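Heltthorpe Substance Use Prevention Advisory Group
Minutes, June 18, 2026

The March minutes were approved without changes.

Youth survey. Rudd Middle School returned 235 forms, up from 200 last year. Questions on vaping and online betting will stay the same for next year. The draft report goes to members in 2 weeks.
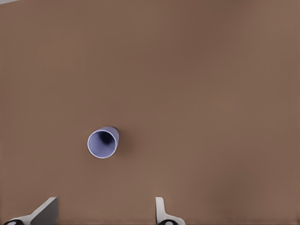 Brown tabletop, computer rendering.

Retailer checks. Bretis reported 3 failed age checks for alcohol sales. Letters have been sent.

Funding. The Danolar grant application was approved for submission. One member abstained.

Meeting adjourned.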